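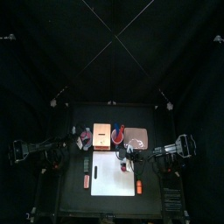
Venari two-arm bench kit: my review after one budget cycle

Junaid Zaidi | August 24, 2025
Print | E-mail | 14 comments

I priced three of these before I signed anything, and the Venari came in at $2,660 for the table, rails and black cloth surround, arms quoted separately. Prosby wanted $2,527 and then $281 for shipping, so you can see how that went!

What I love is how much fits between the two arms. A big white cutting board, a utensil holder, a tray and a wooden block all sit there together - and that's the sort of kitchen clutter I was budgeting for.
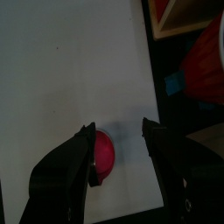
Do put money aside for spare fingertips, though. I set aside $900 for spares and cables and I'd do it again (my October order is already half written). Lovely kit, slow invoices, and I'd buy from them again.

Share | 14 comments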